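Wulgate Campaign Forums > Miniatures & Painting > Army Logs

Topic: Lacerda pike army, do I base for Gruser or for Ander?
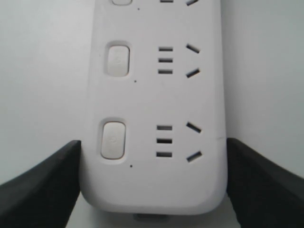

pikeandpudding
03/05/2020
So I've finally got to the stage I always dread, which is basing. I've been painting Lacerda pikemen since last winter and I now have enough for a proper army, 800 points by the old Wulgate lists, and every one of them is still stuck to a bottle cap with poster putty.

My trouble is that our club is split down the middle. Half of them play Gruser, which wants your foot in blocks on big square bases, and the other half play Ander, where every figure has to come off one at a time as a casualty. I like both! Gruser gives you that lovely slow push of pike in the middle of the table (my favorite thing in any game, I could watch it all night) and Ander is quicker and sillier and we laugh a lot more.

I don't want to paint two armies. I'm slow. What would you do?

mudfoot_marshal
Singles on 25 mm rounds, then movement trays for Gruser. Done. I've played it that way for years.

old_tin_hat
Please don't put pikes on round bases in trays. They look like a box of donuts with sticks in. Pikes want to be shoulder to shoulder and you can't do it with rounds, there's always a gap. Base them for Gruser, eight to a block, and use a little die behind the unit when you play Ander. Works fine.

mudfoot_marshal
It works fine until somebody bumps the table and all the dice go over. We had an argument go on for most of an evening over whether a unit had three hits or five. Never again.

old_tin_hat
Then play with people who don't bump the table :)

quietdrummer
Middle way: 20 mm squares with a bit of magnet sheet under each one, and steel paper in the tray. They rank up tight, they come off one at a time, and the whole lot stays put when you carry it to the car. You do have to plan which man goes where so the pikes don't tangle. I number mine underneath.

Also do the front rank with pikes leveled and the rest upright. The Lacerda metal ones bend if you look at them funny, so swap them for wire before you base anything.

pikeandpudding
Oh no, the wire. I've left the soft pikes on all of them. Is it really that bad? They've been fine so far but they've only gone from the desk to the shelf and back.

quietdrummer
They'll droop by your third game. I'd at least do the front rank.

goosefeather77
I'm going to disagree with pretty much everyone and say don't base them for either one yet. Play a couple of games with them on the caps! I rushed to base my whole Gruser force, 1,177 points of it, and then found out I don't enjoy commanding that much foot. What I wanted was a small army with a lot of horse. Prying figures off a block with a craft knife is no fun at all, and I have the thumb to prove it.

old_tin_hat
Bottle caps on a game table. I need to lie down.

goosefeather77
Nobody died, tin hat. Well, the pikemen did.

mudfoot_marshal
I don't hate the magnet idea, I'll give drummer that. Does the steel paper curl? Mine did, in a damp garage.

quietdrummer
A bit at the corners. Glue it down to thick card and leave it under some books overnight.

pikeandpudding
Okay, I think I'm going with the squares and magnets, and I'll redo the front rank in wire. I'm trying one unit first. The Ander lot are meeting again later in March so that's my deadline, and goosefeather, if I run out of time they are going on the table on their caps and I'm telling everyone it was your idea.

Next question, what color do people use for mud? Mine always comes out orange.

old_tin_hat
Dark brown, then a lighter gray-brown dragged over it. Skip anything with red in it. And still base them in blocks.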